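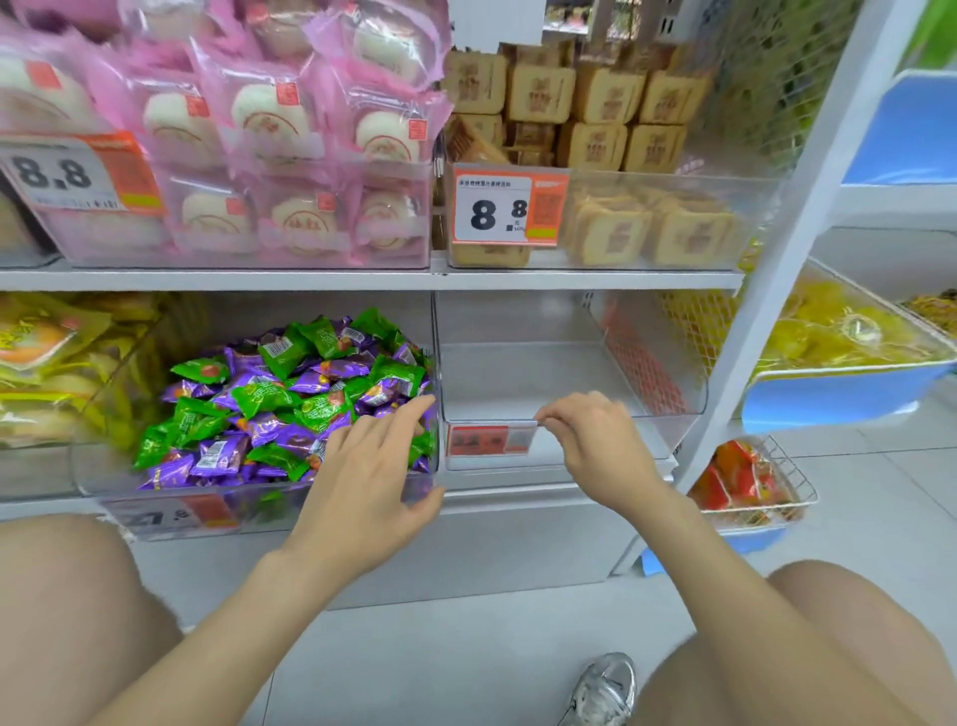

Lower shelf of the snack unit, wrapped candies and a red price label

Carnemby Walking and Pilgrim Tours Club
Minutes of the March planning meeting

The meeting opened at 7:00 p.m. in the upstairs room. The chair welcomed everyone, including several first-time visitors who had come along after reading the newsletter. It was lovely to have so many new faces, and we had to bring in extra chairs from the hall!

1. Minutes of the last meeting
Approved with one correction. The Wan outing left from the north parking lot, and the minutes had it leaving from the south one.

2. Spring tour: Gargate and the hill shrines
The tour secretary went through the draft route and there was a great deal of happy discussion. The tour will run for 5 days, with a full bus of 30. Twenty-six places are already spoken for, so anyone still thinking it over should speak up soon.

Day one is the drive to Gargate with a breakfast stop on the way, a visit to the lower shrine in the late afternoon, and dinner at the guesthouse. Day two is the climb to the upper shrine. There are 400 steps, with stone benches at the turns, and the two members who went up on the scouting trip said the view over the river was the best thing they had seen in years. Anyone who would rather skip the steps can stay in the village, where the weaving shop and the little museum are both open in the morning.

Day three takes us to Wan by the valley road. We talked for a good while about whether to have lunch before or after the temple. The kitchen there serves visitors until 2:00 p.m., and last time we got there just as they were putting the pots away. Agreed: temple first, an early start, and lunch at the kitchen by 1:00 p.m.

Day four is free until noon (hooray, a late breakfast), then the lakeside walk and the evening lamps. Day five is the drive home.

3. Bus and driver
Two quotes came in. Gondico was a little higher, but its price includes tolls, parking and the driver's room, and the other one left all three out. Members who rode with Gondico on the autumn tour were full of praise for the driver, who waited for the slow walkers and knew every clean restroom on the road. Agreed to book Gondico. The secretary will ask for the bus with the low front step.

4. Rooms
The guesthouse at Gargate has confirmed twin rooms for the whole party. Single rooms are limited and will go to those who asked first. The rooms at Wan are simple, with shared bathrooms on each floor. Bring a towel and slippers.

A member asked about ground-floor rooms. There are four at Gargate and none at Wan. The secretary will find out if the annex at Wan can be used.

5. Packing list
Last year's list will be sent out again with two additions: a flashlight for the lamp evening, and socks for the temple floors, which are very cold first thing in the morning.

6. Slide evening
The autumn tour slide evening was a treat and ran well over time. Several people asked for another one in the summer. Agreed in principle, date to be set at the next meeting.

7. Other business
The club's large map has come back from the framer and looks wonderful. It needs a home. Suggestions to the secretary, please.

Actions
Secretary: confirm Gondico, ask about the low step, write to Wan about the annex.
Tour leaders: final timings for days two and three.
All members: balance of the tour fee to be paid by the next meeting.

The meeting closed at 8:45 p.m.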